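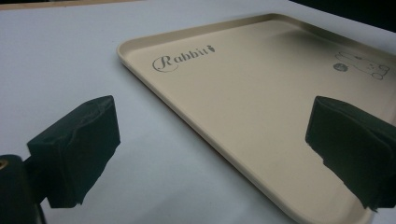
Leave the size a day longer before you blame the paint, says the note pencilled beside my July entry, and whoever wrote it went on to say that carrageenan blended in the morning and used after lunch is full of air no matter how smooth it looks. Well, I've taken the advice, and I owe somebody a cup of tea!

11 Sep 2022, marbling bench, Ondale workshop

Mixed 56 grams of carrageenan for the big bath on Thursday night, with the old stick blender (the new one whips in too much froth), and left it under newspaper in the back room until this morning. Skimmed it twice. The colour of weak tea, and it poured off the spoon in one long string with no lumps, so I was feeling hopeful before I'd even opened the paints.

Paper was the Proltham text weight again, the cream, grain long. I alummed the sheets yesterday afternoon with a sponge, going both ways, and put them under boards while they were still a bit limp, and they came out much flatter than the July lot that I hung on the line. There are 231 sheets left in the parcel, which ought to see us through to Christmas unless the Morris order gets bigger.

Paints were Kevia blue, Kevia red oxide and the last of the black. The blue spread beautifully with no help at all. The red oxide sank, as it always does, straight to the bottom like gravel, and it took 4 drops of surfactant in the little jar before it would sit up. After that it pushed the blue around too much, so I put it down first instead and everything behaved. Order of colours matters a good deal more than I gave it credit for in the last entry, where I'd written half a page on the water and hardly a word on this. Please cross that half page out if you have a pen handy.

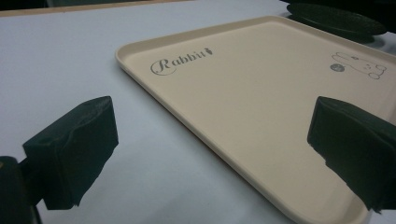

Rabbit tray, with the wee carrot after the name.

Did a stone pattern first to warm up, then gel-git, then a nonpareil with the fine comb. The nonpareil was lovely for the first dozen or so and then started to show a pale stripe down the left side, which I chased for far too long before I found a bent pin in the comb. Straightened it with the flat pliers. It wants a proper repair, and the whole comb could do with regluing while we're at it.

By late afternoon the bath was getting cloudy and I was getting careless. Two sheets went down with a bubble under the corner (lay from the opposite corner, slowly, I know, I know). Rinsed everything under the slow tap and hung it on the rack, 87 keepers altogether and a small heap for wrapping paper. The blues have gone softer than they looked in the bath, nearly a slate, and I like them very much.

Still to do: press the dry sheets, order black, fix the comb, and try the leftover size tomorrow in case it has another day in it. If it smells, tip it out.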